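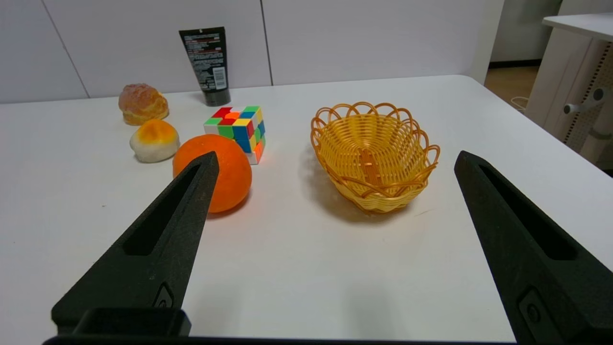
Crescencio Rosales wrote to me on Monday that the tie-break clause in the Mallar charter is harmless, as it has never been used. I disagree.

Section 8 says that if no candidate for mayor wins a majority, the council picks from the top two. It does not say whether the old council or the incoming one does the picking. In Gakcombe the same gap was closed by naming the incoming body. Mallar copied the Gakcombe text before that change was made.

Take the last count. The leader had 813 votes and the runner-up 437, with 26 for the third name on the ballot. There was no dispute. Move just over 200 votes from the first to the third and the clause applies, with two councils able to claim the choice.

The charter also sets no quorum for the vote. I will go through the Ametepe version next, where the quorum is stated but the deadline is missing.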